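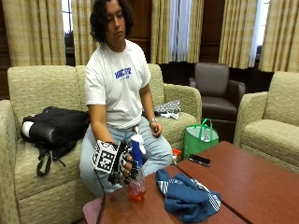

Nawal Ait Ali m'avait prévenue par message la veille : viens tôt, après onze heures on ne voit plus les terrariums, on ne voit que des dos. Eh bien elle avait raison ! J'ai débarqué à la bourse reptiles de Berkia à dix heures moins le quart, et il y avait déjà la queue jusqu'au parking.

Bon, pour ceux qui n'y sont jamais allés, c'est une grande salle polyvalente avec des tables partout, des éleveurs amateurs, deux ou trois pros, et une buvette où les crêpes partent très vite (j'ai eu la dernière au sucre, désolée pour le monsieur derrière). L'entrée était à 2 euros, donc franchement on ne va pas se plaindre.

Je venais surtout pour les geckos à crête. J'en ai un à la maison, Litley, un mâle assez pépère qui passe ses journées collé à la vitre, et je cherchais des idées pour refaire son décor. J'ai passé un temps fou au stand Zurard, qui fait des fonds en liège sur mesure. C'est beau, mais c'est lourd ! Le vendeur m'a laissé en soulever un et j'ai tout de suite pensé à mon pauvre meuble du salon. J'ai quand même pris une petite branche creuse et un sachet de feuilles de chêne.

Ensuite, tour chez Gautier, l'éleveur que tout le monde connaît sur le forum. Ses boîtes étaient nickel, chacune avec sa fiche : date de naissance, poids, dernier repas. Il avait une petite femelle harlequin à 90 euros, j'ai fait trois fois le tour de la salle pour m'empêcher de craquer. Je n'ai pas craqué - enfin pas ce jour-là, je lui ai pris sa carte.

L'après-midi, Noémie Huet faisait une causerie sur l'hygrométrie, et c'est ce que j'ai préféré. Elle laisse redescendre à environ 50 % dans la journée avant de remonter le soir, alors que moi je vaporisais matin, midi et soir comme une forcenée. Elle a aussi montré son carnet de mues, tenu depuis des années, avec des petits dessins dans la marge. Côté température, elle ne chauffe pas tant que la pièce reste au-dessus de 21 degrés la nuit. Quelqu'un a demandé pour les caméléons, elle a répondu que c'était une autre histoire et qu'il faudrait revenir !

Seul bémol, le bruit. Près de la sono, certaines bêtes étaient vraiment planquées au fond de leur boîte, et j'aurais aimé qu'on coupe la musique. J'en ai parlé à l'accueil, ils ont noté. La prochaine est en octobre, même salle, et j'apporterai un sac plus solide parce que ma branche a percé le mien avant la voiture.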